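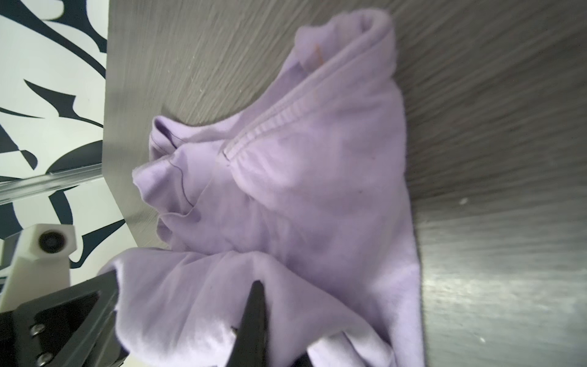 A top is not laundry until it has been on the table for a night, one respondent told us, and several others in the Skenduvwood homes put it in much the same way. They had a word for clothes in the wardrobe and a word for clothes in the wash, but none for the clothes in between. We call this middle group resting clothes. A resting garment has been taken off, or taken down from a line, and put on some surface without being folded. It may be worn again, washed, folded, or moved to another surface.

4.2 The heap as a stage in clothing care

Diaries were kept by 21 households through April. Each time a garment was put down outside a wardrobe, drawer, hamper or machine, a member of the household wrote down the item, the surface and what was done with it next. This gave 3,881 usable entries. Entries with no surface named were dropped, as were those for shoes, bags and bedding. The Võ households used the paper booklet and the Skenduvwood households used the Zotano diary, a phone form with the same fields. The two sets were coded together.

Tables were the surface named most often, ahead of chairs and beds. We had expected chairs to come first, given how often the chair turns up when people talk about clothes at home. The difference may come partly from the wording of our form, where "table" covered desks, sideboards and any flat top at sitting or standing height. It also reflects how small many of the bedrooms were. In the Võ apartments the table was often the only flat surface a person passed on the way from the bathroom to the bed.

Knit tops made up the largest single group of items. They were also the group most likely to be left in a heap. Shirts with collars tended to be hung over something, even for a short time, and trousers were laid along a chair back or the end of a bed. A sweatshirt or long-sleeved top has no obvious line to hang it by, and respondents did not think it would suffer from being dropped. Figure 4 gives the typical form: a soft purple garment bunched on a dark gray tabletop, with a ribbed band running through the folds and what is probably a cuff or sleeve end curled back on itself.

Two features of the heap matter for what comes next. The first is that it hides the shape of the garment. Neck, hem and cuff can be hard to tell apart until the cloth is opened out, and respondents who folded at the table said that finding the shoulders took longer than the folding. The second is that it can hide or show a mark more or less by chance. In Figure 4 a faint pale orange stain lies in plain view near the rolled section. Had the cloth fallen another way, the same patch could have been inside a fold. We asked respondents how they decided whether a resting top was clean enough to wear, and most said they looked at it where it lay. Few opened it out first. A stain on the upper side of the heap sent a garment to the wash, while one on the under side was usually found later, often while dressing.

Smell was the other test, and it was used more for items worn next to the skin. Color made a difference as well. Light and mid-tone knits were sent to the wash sooner than dark ones, and the diaries suggest this had more to do with what could be seen than with how long the item had been worn.

Figure 4. Crumpled lavender-purple garment, most likely a sweatshirt or long-sleeved top, on a dark gray wood-grain table.

4.3 Cloth next to other things

Resting clothes seldom had a surface to themselves. The Hellance coding scheme, which we used for the second pass through the entries, has a field for neighbors: any object that a garment was touching or lying partly over. We had planned to leave this field out to save time. It proved to be one of the more useful ones, and the pilot entries were coded again to include it.
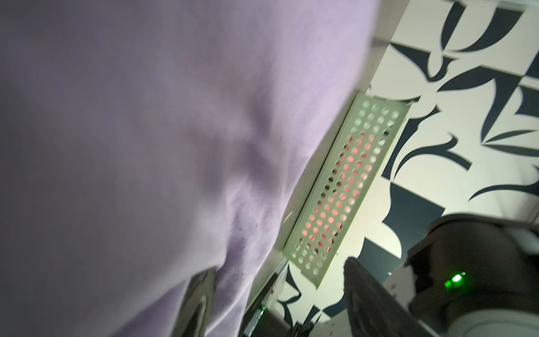

You don't see what's under it, you see the sweater, another respondent said when asked why small things went missing in the front room. The remark fits the diary entries well. Once cloth had been put down, whatever it touched was treated as part of the same pile and left alone until the garment was moved. Keys, chargers and letters were all reported as lost in this way and then found when the clothes were put away.

In Figure 5 a pale purple cloth with a fine, fuzzy surface lies right up to a narrow perforated panel. The cloth appears to drape over or press against the things beside it, and a warm reddish-pink glow comes through the holes in the middle of the panel. We coded such cases as contact, and as contact only. The field does not record whether a neighbor is switched on, or whether cloth beside it is a problem, and a later version should do so. Several respondents said they moved clothes away from anything with a light in it as a matter of habit. Others said they had never thought about it.

Patterned surfaces were a smaller matter, but they came up in the interviews more than once. A plain garment on a plain top of a different color was noticed and dealt with. On a bold pattern, such as the dark navy-black and off-white one next to the cloth in Figure 5, respondents said that small items were easier to overlook, although a large plain garment still stood out. We have no measure of this beyond what people told us.

Six households kept a separate tray or bench for resting clothes. Their entries show fewer neighbors per garment, but the garments did not rest for a shorter time. The tray kept the clothes apart from other things – it did not get them folded.

Figure 5. Lavender fabric beside a pale perforated panel, with a boldly patterned surface to the right.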